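Do celebrity biography sites check anything?
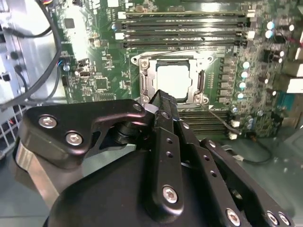
Posted by marlowe_reads in Film & TV Talk
Thread starter — 200 posts — Salem

I've been reading actor profiles on Nustora and I don't trust them. One page gives a soap actress a birthplace of Salem in the first paragraph and Perport in the third. Her "debut" is a movie that, by the dates on the same page, came out when she was 7. Maybe she was a child actor, but then why does the next line say she left a bank job to try acting?

quillback7
They don't check. They copy each other. I found the same bio on three sites with the same misspelled drama school.

tinroof
Bit harsh. I've sent Nustora 2 corrections and both were fixed by July. A print magazine would never have bothered.

marlowe_reads
Fixed how? Did they ask you for a source?

tinroof
No, but I was right.

quillback7
So anyone could write in and say anything. That doesn't make me feel better.

oldmatinee
The part I never believe is net worth. Where does that number come from? Someone with two supporting roles and a shampoo ad is supposedly worth more than the studio head. Height is nearly as bad. Every leading man is six feet tall until he stands next to a door.

tinroof
Height usually comes from the agent, so blame the agent.

oldmatinee
I can blame both.

harbor_lights
I used to write these for a different site. We had a page quota and a template: birth, parents, school, debut, marriage, "lesser known facts." If we couldn't find a school, we wrote "a local school" and moved on. I did 444 of them and spoke to zero actors.

marlowe_reads
Thanks, that's about what I figured. Did any of them ever complain?

harbor_lights
One publicist. She wanted the age lowered.

tinroof
Still say it varies. The Prultport theater pages are careful and they list the programs they used.

quillback7
They list them, sure. Have you looked any of them up?

tinroof
A couple. The cast lists matched. The marriage dates I couldn't find anywhere, I'll give you that.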